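Iltex carpet tiles, worth it for a home office?

gridlock28
Quote came in at $334 for the gray Iltex tiles, delivered. The store swears they last 18 years. Anyone believe that?

pabst_and_plywood
No. My Jestitz ones had a 10-year promise and the corners were curling after 2.

mottledgray
Depends on the glue. We've had a dark gray with thin white lines at work since February and it's been fine under the chairs. You can see a bit of it past the table.
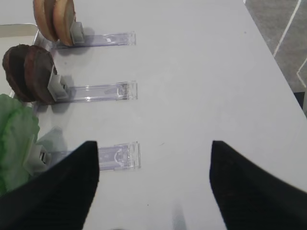
Re: Iltex carpet tiles, worth it for a home office?

pabst_and_plywood
Since February isn't a test. Ask again when somebody has rolled a chair over it for a few years.

wadafloors
Disagree about Jestitz. I put down over 28 of them and not one has curled. Did you let them sit overnight first?

pabst_and_plywood
Yes, I can read a box.

gridlock28
So who's paying if they curl? The warranty leaves out "normal wear," and I can't think what else a floor gets. Leaning toward the cheap Haltavari roll.

mottledgray
Get a sample first. Their gray looks blue at home.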